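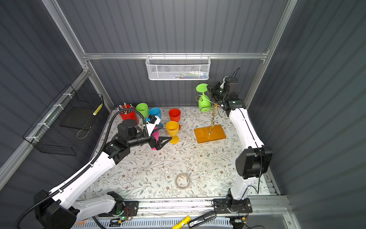 Yutong Zeng advised buyers to put the service contract into the first budget and not leave it for the second year, when the money is often already promised to something else.

This advice opens the new planning guide from Wundesance, published in September for companies that want to buy two-arm work cells. The guide has 20 pages and is free to download. It covers the arms, the grippers, the table, spare parts and the hours of staff training.

In the guide, a basic set of spare gripper fingers and cables is listed at $3,509. Wundesance recommends to order this set together with the cell, as separate delivery can take up to nine weeks.

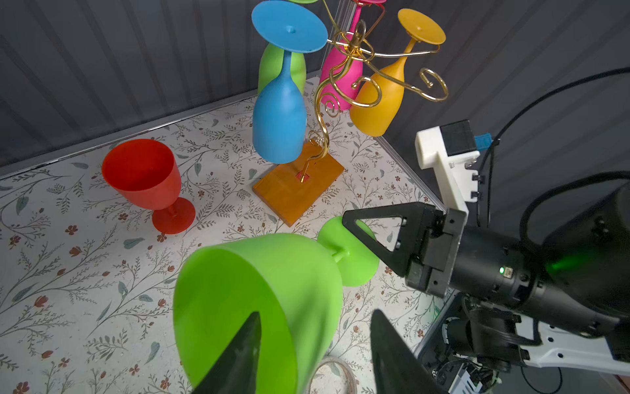 Valdis Kļaviņa

Buyers should also plan for the objects that the arms will handle. Light plastic items such as cups and wine glasses cost little, but they need to be replaced regularly, and the guide suggests a yearly amount of $300 for each cell.

The budget sheet was prepared together with Claltik. It can be filled in for one cell or for a whole department. Questions about the guide are answered by the Wundesance sales office, and printed copies can be requested there.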